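October, gone nine at night

Back home with sore feet and a head full of fingers. We finally got going on the gripper comparison, and it's the coffee machine job again, because Jendholm want something with a glass in it and a glass is the one thing that shows up a bad finger straight away. The Fotell fingers are the thin pointy ones I've moaned about in here before. Stiff as anything, lovely for getting into tight spots, but I have to be so careful with the angle near the spout or I'm just poking at the glass!
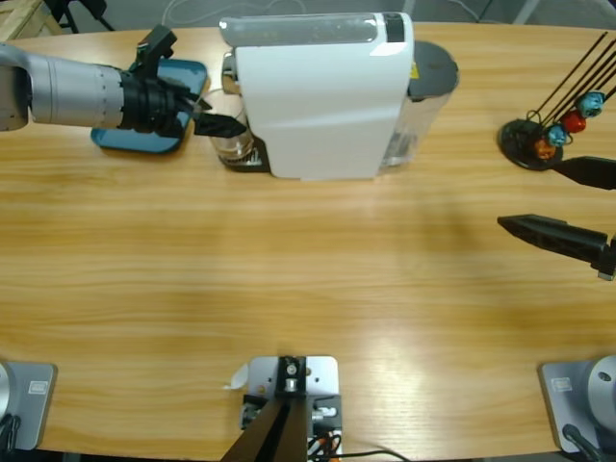
Beaudoin reckon I'm being too fussy about the angle, by the way. Their message came in at teatime and said to close slower and let the fingertips find their own way, and that anyone who trims the approach by hand every time will never get through 1,000 grasps. Fair enough, I suppose, but they aren't the ones sweeping up.

Anyway, I did slow the closing down (20 per cent, which feels like watching paint dry) and went back to coming in from the side, up near the rim. I like that approach better. The tray is a separate headache, with that raised lip all the way round, and I keep changing my mind about whether to grab it by the corner or the long edge.

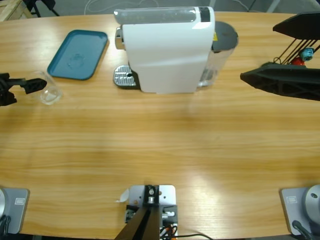 I still haven't made up my mind about the Sturndale controller either. The motion is smoother, no question, but it takes 2 restarts to wake up in the morning and the menus are horrible. Must write down the force settings before I forget them again, and ask for longer cable ties.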